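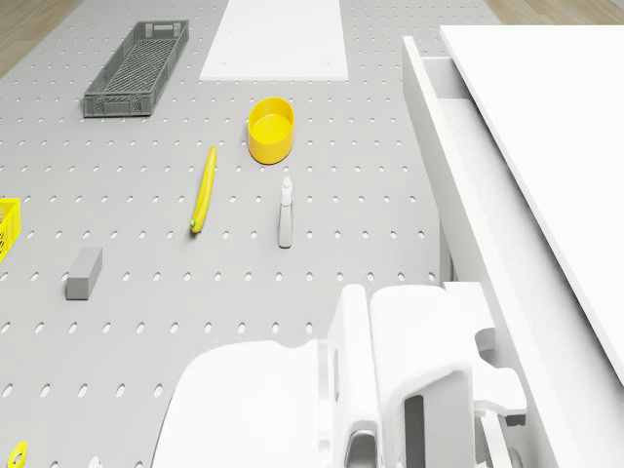

Kunststoffkiste, dunkelgrau, auf Lochplatte

Skirnik Belegprüfer, Tischgerät für Eingangsrechnungen

Hersteller: Hatent. Artikel 157. Lieferbar, Restmenge der alten Serie mit grauem Netzteil ist weg, bitte nicht mehr danach fragen.

Kurz, was das Gerät macht: zieht Papierrechnungen ein, liest sie aus, vergleicht mit dem eigenen Lieferantenstamm und meldet, was nicht zusammenpasst. Gedacht für Buchhaltungen, Steuerkanzleien und Betriebe mit vielen kleinen Lieferanten. Bau, Schrott, Reinigung, Elektronikhandel. Also dort, wo Scheinrechnungen gern mal durchrutschen und der Vorsteuerabzug Jahre später wieder aufgemacht wird.

Geprüft wird unter anderem:

- USt-IdNr. vorhanden, Format plausibel, passt zum Firmennamen im Stamm
- Rechnungsnummer schon mal dagewesen, auch mit Leerzeichen, Bindestrich oder führender Null getarnt
- IBAN geändert seit der letzten Rechnung
- Anschrift identisch mit der eines anderen Lieferanten
- Pflichtangaben komplett (Leistungsdatum fehlt am häufigsten)
- Steuerbetrag rechnerisch richtig, je Steuersatz getrennt
- gleiche Briefvorlage bei angeblich verschiedenen Firmen

Der letzte Punkt ist das Modul Hầu. Vergleicht Layout, Schriften, Abstände, Fußzeile. Findet zwei "Firmen", die aus derselben Datei schreiben. Im Grundpreis drin, muss aber einmal freigeschaltet werden: Menü Prüfung, Hầu, Ein. Steht in der Anleitung auf der falschen Seite, wird mit dem nächsten Druck korrigiert.

Technische Daten

Einzug: 130 Blatt, A4 und A5, Thermobelege nur einzeln
Speicher: 22 Prüfprofile
Lieferantenstamm: bis 1.000 Datensätze, Erweiterung auf Anfrage
Schnittstellen: Netzwerk, USB, Lulport
Export: CSV, PDF-Prüfprotokoll, XML
Anzeige: Touch, deutsch/englisch
Betrieb ohne Cloud möglich, Online-Abfrage der USt-IdNr. braucht natürlich Internet

Zu Lulport: das ist der Anschlussdienst von Hatent für gängige Buchhaltungsprogramme. Läuft als kleiner Dienst auf dem Server, holt den Kreditorenstamm nachts ab. Liste der unterstützten Programme bitte vor der Bestellung anfordern, die ändert sich öfter als diese Seite. Wer nichts Passendes findet: CSV geht immer, Trennzeichen Semikolon, Kodierung UTF-8. Bei Umlautsalat zuerst da nachsehen.

Ergebnis pro Beleg: grün, gelb, rot. Gelb heisst nachsehen. Rot heisst nicht zahlen, bevor jemand draufgeschaut hat. Die Grenzwerte sind einstellbar, Werkseinstellung ist eher streng. In der ersten Woche kommt deshalb viel Gelb, danach die Profile nachziehen und es wird ruhiger.

Was das Gerät nicht kann: feststellen, ob die Leistung wirklich erbracht wurde. Eine formal saubere Rechnung für nie gelieferte Ware bleibt grün, wenn sonst alles stimmt. Lieferschein und Bestellung also weiter abgleichen. Ersetzt auch keine steuerliche Beratung. Handschriftliche Rechnungen werden eingelesen aber nur als Bild abgelegt.

E-Rechnungen: kommen über den Importordner rein, nicht über den Einzug. Gleiche Prüfungen, nur Hầu fällt weg (kein Layout, nichts zu vergleichen).

Lieferumfang: Gerät, Netzteil, Netzwerkkabel, Reinigungskarten, Kurzanleitung. Lulport-Lizenz für einen Arbeitsplatz. Auffangfach für aussortierte Belege extra bestellen, passt nur an die aktuelle Serie.

Wartung: Rollen mit der Karte reinigen, bei Staub öfter. Heftklammern vorher raus!! Schäden durch Klammern sind kein Garantiefall, hatten wir diesen Sommer mehrfach.

Protokolle werden mit Zeitstempel gespeichert und sind nachträglich nicht änderbar. Löschen kann nur der Administrator, und auch das wird protokoliert. Aufbewahrungsfrist bitte selbst einstellen.

Preis auf Anfrage, Kanzleien und Wiederverkäufer bitte dazuschreiben. Leihgerät zum Testen gibt es, im September aber schon alles vergeben. Vormerken per Mail reicht, Firma und ungefähre Belegmenge im Monat angeben.

Stand: 2024-09-07, technische Änderungen vorbehalten.

Kontakt | © Hatent | Impressum | Datenschutz | Nach oben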